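Little Fixes for a Robot Arm on the Kitchen Table (or the Workshop Bench)

Tips from the Jarstead shared workshop page

A good many of you have written in since the last page to say you've started an arm of your own, and I couldn't be happier! It is a lovely thing to build over a winter, and it doesn't ask for much space. What it does ask for is a bit of housekeeping, and that is really what this page is about. The electronics have plenty of people looking after them already. I'm more interested in tape, rags, clamps and where you put your coffee.

Start with the table. Ours is white, and I'd choose white again, though I'll admit it shows every smudge. Wipe it before each session with a barely damp cloth and then a dry one, and run your palm over it to feel for grit. Little crumbs and bits of leaf have a way of ending up just where the fingers want to close. If your arm is held on with clamps, put a scrap of thin cork under each jaw, snug them down, and then go back after 30 minutes and snug them again. The cork settles. I learned that one the slow way, chasing a "drift" through the software for most of an evening when the whole base was simply creeping toward the window.

Next, think about what you'll have the arm practice on. Everyone wants to begin with eggs or a teacup, bless them, and I always say begin with a small drawer cabinet. It's heavy enough to stay put if you nudge it, it has nice square corners to line up on, and a drawer gives you a clear yes or no at the end of a try. Old ones turn up at yard sales all the time, and a scuffed one is every bit as good as a new one -- better, maybe, as you won't wince when it gets tapped. A strip of rubber shelf liner cut a little smaller than the base will keep it from skating.

A houseplant makes a good neighbor for it, too. Leaves are soft and springy and they wander into the way, so you find out early whether your paths are wide enough. Spider plants are my favorite for this. They forgive nearly anything, and when they get leggy you can pot up the babies and give them away. 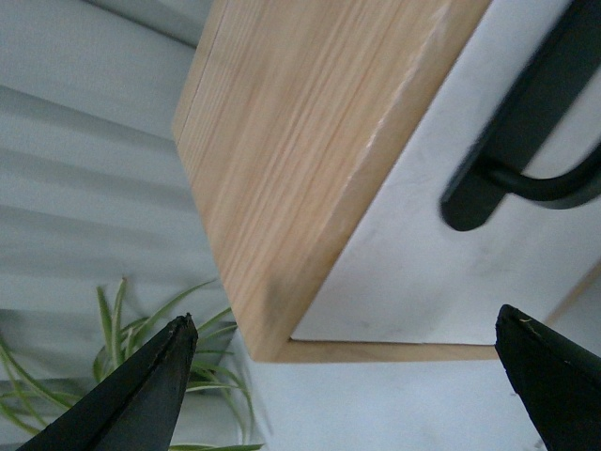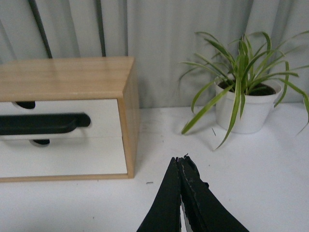

Now, fingers. Ours came off the printer at the Rolness bench and were painted black, and if I were doing it over I'd skip the paint on the inside faces altogether. Anything brushed or sprayed on will chip where the two sides meet. Leave the gripping faces bare, scuff them with 100 grit paper, and stick on a pad you can peel off and replace. Bicycle inner tube works, and so does the grippy tape sold for stair treads, though the coarse kind will mark soft pine, so save that for metal and plastic jobs. Use 2 thin layers of tube in place of one thick one and the pad will hug a rounded handle much more nicely.

When a pad wears out, warm the old glue with a hair dryer on low, roll it off with your thumb, and finish with a little rubbing alcohol on a rag. Please don't go at it with a chisel. (I have, and I printed a new finger that same night.)

Cables are the other great nuisance. Bundle them with hook-and-loop strips, never zip ties, while the build is still changing, and leave a loop at every joint the size of a jar lid. Move the arm through its whole reach by hand with the power off and watch each loop as you go. If one pulls straight, give it more. The wrist cable is the one that will catch you out, so check it twice.

Light matters more than I expected. If you're using a wrist camera, keep the room the same from one session to the next as best you can. Blinds throw stripes, and the stripes move across the wall as the afternoon goes along. A plain light curtain pulled shut softens everything, and it costs less than a lamp. Wash it now and then, dust and all.

Save your settings before you fiddle. We keep a spiral notebook with the date on the left and whatever we changed on the right, and it has rescued us more often than the computer has. Park the arm low before you switch it off so it has no distance to fall, and keep the stop button on the side of your good hand.

One more, from a reader in Rorndale: a muffin tin holds all your screws in order while you've got a joint apart, and if you turn each cup over onto a strip of masking tape you can label as you go. I tried it in March with the shoulder in pieces all over the bench, and every screw went back where it belonged. Next page will be on quieting a squeaky bearing, so send me your methods, even the odd ones!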